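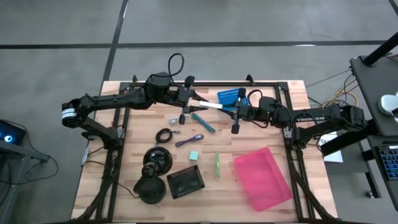
Thursday, evening

Sorting the small stuff. Started at the butcher-block top after dinner and stopped when the light got bad. The rule for this round is the same as the last one: everything loose goes into one of four destinations (rack, mesh basket, pink tray, drawer) or leaves the room.

Blue rack. Takes anything thin and stiff. The holes are in rows and small, so the fit has to be checked one item at a time. The white stick belongs with it. Kidus Gudeta wants the rack kept for sticks only, and I agree with him for now.

Mesh basket. Cables. The black one is coiled and can go in as it is. The teal-green one is bundled, but it lay out long across the wood and will need to be folded once more to sit below the rim. I prefer a coil to a bundle because a coil can be pulled out without dragging its neighbors along. Have not converted the others yet. Label on each, masking tape, length in inches. The longest in the drawer is 120 and it has never been used at full length.

Pink tray. Small parts: the white clip, the mint-green cube, the narrow green bar. It is translucent, so the contents can be checked from the side without lifting anything. The purple marker-like stick is undecided. It is too thick for the rack by my estimate and too long to lie flat in the drawer with the divider in. Tray until further notice.

Black lamp-shaped thing. Lying on its side next to the basket. The base is wide and takes up room. It stays out of the basket. Kiros Bogale says the shelf by the window, standing up. I measured the shelf on Tuesday's list and wrote down the width but not the height, so that has to be done again.

Wood. The strips are light and show every mark. Last oiled in May with the Brellska oil, one coat, wiped off after twenty minutes. Sanding block is down to the worn 400 grit sheet. The 2000 is for metal and no use here. Need a new pack from Multcombe, and a second roll of tape while I am there.

Inventory sheet is at line 41. The clip and the cube share a line, which I should split. Bar goes on its own line.

Tomorrow: shelf height, tape labels, fold the teal cable. Call Kiros before noon regarding the drawer divider.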